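Entering a business award when the company is two people?

Stirico, our company, sells booking software to boat yards. "Our company" means me and my business partner in Hemham.

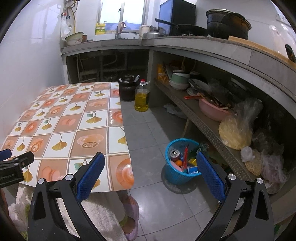

A regional business award has invited us to enter its small firms category. The entry fee is $195, and a table at the dinner costs a good deal more. I'm writing the form at home, in a kitchen with a low table under a glossy sheet of white and tan-orange squares, and it wants me to describe our "headquarters culture." Has anyone found that an award brought in customers? And do judges mark you down for being tiny?

Posted by dockside_ledger, 5 October 2018

Nermina Stojanović
I judged one of these for two years. Size didn't hurt anyone in the small firms group. Vague numbers did. If sales went up, give both years and say why. Leave the culture box short — we read 14 of those in an evening and they blurred together. Ask the organizers in writing whether finalists have to buy a table. Some awards make it a condition, and it's tucked away in the terms.
As for customers, my own firm won in May a few years back and got one call, from a trophy engraver.

Kastriot Golob
dont bother, its all who you know

tillerman300
Slightly more cheerful than Kastriot. We were runners-up and it did nothing for sales, but the bank got noticeably friendlier when we asked for a bigger overdraft. We also reused most of the form in a grant application to Nastever, so the writing wasn't wasted. I'd pay the fee and skip the dinner if they let you. The chicken was not worth it.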